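**Gripper lets go of pencils halfway through the move – what am I missing?**

*Zinhle Lekota*

I'm so close with this thing! My two-finger gripper picks up a pencil perfectly, lifts it, starts the swing toward the cup and then the fingers relax and the pencil falls. It happened 56 times in one evening. Thick sticks never drop, only thin ones. The motor is warm afterward but I can still touch it. Controller is a Zimcombe board with stock settings. No error on the screen at all.

**Nneka Edet**

Ooh, I had this exact fault in February and fixing it was so satisfying. Look at the hold current. Lots of boards cut it once the fingers stop moving, and a thin pencil gives the pads very little to squeeze against, so you lose it first. Raise the hold setting in small steps and feel the motor after every few picks. Also check the pivot screws – one of mine had backed out 2 turns and the finger was tipping outward under load. Keep your own fingers out of the jaws while you test, and put the power switch where you can reach it.

**Yen-ting Tsang**

Could be the pads. Mine went slick after 3,000 picks and a wipe with a damp rag brought them right back. Love this hobby.

**Ljubica Ivanov**

+1 to Nneka, it was the screws for me. Threadlocker!

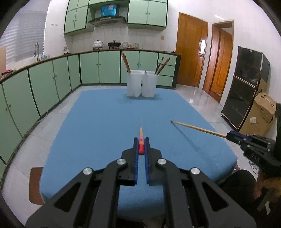
What should I do first if the gripper jams shut on something?

Cut the power before you touch it, then ease the fingers apart by hand and take the object out. Check the linkage for bent parts before you switch it back on.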